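Filing Deadlines, Late Amendments and the Small Campaign
An interview with the director of disclosure services at the Requena County Office of Campaign Reporting

Danuta Głowacki has spent most of her career reading other people's receipts. As director of disclosure services for the Requena County Office of Campaign Reporting, she oversees the intake and review of every finance report filed by candidates for county and municipal office, along with those of the local committees that support or oppose them. She spoke with this newsletter on 28th February, shortly after the county board adopted revised rules on how campaigns must report money that candidates lend to themselves.

The change has received little public attention. Under the previous rules, a candidate who lent money to his or her own campaign reported the loan once, in the period in which it was made, and did not have to mention it again until it was repaid or forgiven. Under the revised rules, any outstanding loan above $2000 must be carried forward and listed on each subsequent report, with the balance stated.

"The old form told the public that a loan had been made," Ms. Głowacki said. "It did not tell the public whether the loan still existed. A reader had to go back through every report the campaign had filed and do the arithmetic. Very few readers will do that, and I would not expect them to."

The question matters most after an election, she explained, when a successful candidate may continue to raise money in order to retire a debt. Contributions received at that stage go, in effect, to the officeholder. The board's position is that residents should be able to see when this is happening from a single document.

The revision originated with a staff review carried out by Chibuzor Oyelaran, the office's senior auditor. Mr. Oyelaran examined 38 closed campaign accounts and found that in a number of them the final balance of a candidate loan could not be established from the public file alone. His report did not allege wrongdoing by any candidate, and Ms. Głowacki was careful to repeat that point.

"Mr. Oyelaran's finding was a finding about our form," she said. "In every case he contacted, the campaign was able to supply the missing figure. They had simply never been asked for it."

Not everyone welcomed the proposal. Abílio Matos, who has served as finance officer to several campaigns for the Tallitz city council, testified at the September hearing that the additional schedule would fall hardest on candidates without paid staff. He asked the board to set the threshold higher and to allow campaigns more time to correct mistakes. The board kept the threshold but agreed to the second request. Campaigns now have 20 days after written notice to amend a report without penalty.

Asked whether she regarded this as a concession, Ms. Głowacki said she had supported it from the beginning. "An amended report is a good outcome. The public record is complete and the campaign has learned how the schedule works. I would much prefer an amendment to a fine." She added that the grace period does not apply to a report that is filed late, or to one that was never filed — a distinction she said is often misunderstood.

The office has also replaced its filing software. The earlier system required campaigns to complete a form offline and upload it. The new one, called Nultine, lets a filer enter transactions as they occur and produces the report at the close of the period. Parveen Farooqui, who manages the system, has held evening training sessions at the Tallitz public library and at the county building, and further dates will be posted with the meeting calendar.

According to Ms. Głowacki, the sessions have changed the office's view of where filers encounter difficulty. "We had assumed it would be the loan schedule. Ms. Farooqui found that people were far more often uncertain about goods and services. Someone lends a campaign a meeting room, or a printer gives a discount. They know it has a value, but they do not know how to state it." The office is now preparing written guidance on in-kind contributions, which will include worked entries for rent, printing and food.

On enforcement, she was more reserved. The office may refer a matter to the county attorney, but it does not bring cases itself, and she declined to discuss any complaint now under review. She did confirm that staffing remains a concern. The office has 2 auditors for the entire county, and in an election year every report arrives in the same week. A request for one additional position is before the board.

Hammad Memon, the board member who sponsored the revision, has said that he would also like reports to be published within one business day of filing. Ms. Głowacki said she agreed with the aim, provided that home addresses could be removed first. At present that work is done by hand.

"People who give a modest sum to a neighbor's campaign should not find their street number online the next morning," she said. "Their names, the amounts and the dates are public, and they should be. We are discussing with the software provider how the rest can be withheld automatically."

The first reports under the revised rules are due at the end of the current filing period. Campaigns with loans made before the rules took effect must list them at their present balance.
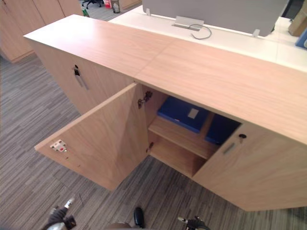 Does a candidate have to report a loan that has already been repaid in full?

The repayment must be listed on the report for the period in which it was made, with the balance shown as zero. After that, the loan does not need to appear on later reports.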